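Stistholm, May, evening

Slow day at home. I had set aside the afternoon for the box of odds and ends that has been in the hall closet since we moved from Zurnomdale, and I did get through most of it. It took from lunch until a little past five, with one break for soup and another when the mail came.

The box says TAN on the side because it came from the Tan Street apartment. It was packed in a hurry and it showed. Curtain hooks mixed with buttons, two dead flashlights, a bag of screws from the old shelves, the spare key for a bike I sold. I put the screws in the jar under the sink and threw out the flashlights. The buttons I kept, even the ugly ones.

There was an envelope of receipts too. One was for 938, for the sofa, which I remember as costing a lot less. Another was for the repair of the kitchen faucet, 180, and that faucet dripped again by fall. I tore both of them up. I kept the one for the vacuum, although I think the warranty ran out some time ago.

Near the bottom, rolled in a paper napkin, I found the clear ring. It is thick and has a sort of faceted rim. I can't say if it is glass or acrylic. I tapped it with a fingernail and held it against my cheek and was no wiser. I don't remember buying it or what it went with. My first thought was a candle collar, the kind that sits on top of a candlestick and catches drips, but we never had candlesticks in Zurnomdale. My second thought was the stopper end of something, or a spacer out of a lamp. I left it on the table while I broke down the box and took the cardboard out.
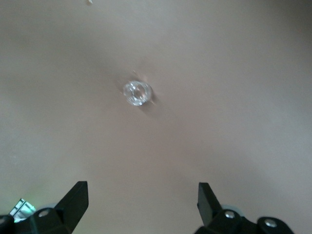
Jyoti Khurana thinks it came off the hanging lamp in the old hallway, the one with the glass pieces threaded on a rod, and she told me on the phone not to throw it out before she has checked her own drawers, as she may have the rest of them. She was fairly sure there were 11 on the rod when we took it down and 10 when she packed it.

So it stays for now. I put it in the saucer with the bike key and moved the saucer up to the shelf by the window.

Supper was eggs and the last of the bread. Tomorrow I need to call Zerkero about the hot water bill before ten, and buy bread.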